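Search this site Enter keywords Go

Preparing Gutters and Downspouts for Heavy Rain

Mac Carthaigh Roofing and Exteriors provides the following guidance to homeowners in Mivdale and the surrounding townships. Most water damage reported to our office after a storm begins at the roof edge, where a blocked gutter sends water behind the siding or down against the foundation.

Clear the gutters before the season

Gutters should be cleaned twice a year, once in late spring and again after the leaves have fallen. Homes beneath pine trees may need a third cleaning in January. Set the ladder on firm, level ground and have a second person present. Remove debris by hand with a plastic scoop, working away from the downspout, and flush the channel with a garden hose when finished.

Check the slope

A gutter should drop a quarter inch for every 10 feet of its length. Standing water an hour after flushing indicates a low spot. In most cases the nearest hanger has pulled loose and may be refastened with a longer screw. Sections that have bent should be replaced.

Move water away from the house

Downspouts should discharge at least 6 feet from the foundation. Hinged extensions, such as those sold by Mirnus, may be lifted for mowing and must be lowered again afterward. Splash blocks alone are not sufficient on clay soil.

Seal small leaks

Leaking seams may be closed with Plendex gutter sealant or a comparable product. Scrape away the old material and allow the metal to dry fully. Apply the sealant from inside the gutter, and do not run water through it until the curing time on the label has passed.

Keep storm supplies together

A flashlight, work gloves, old towels and a folded tarp should be stored in one place that can be reached without crossing the basement. Replace batteries every 6 months.
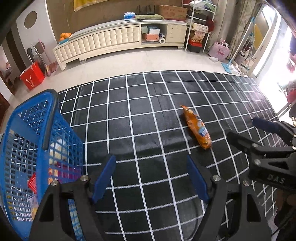
After the storm

Walk the outside of the house in daylight. Look for soil washed out below the gutters, stains on the siding and downspouts that have separated at the elbow. Photograph any damage before making repairs, and keep the receipts for materials. Do not climb onto a wet roof.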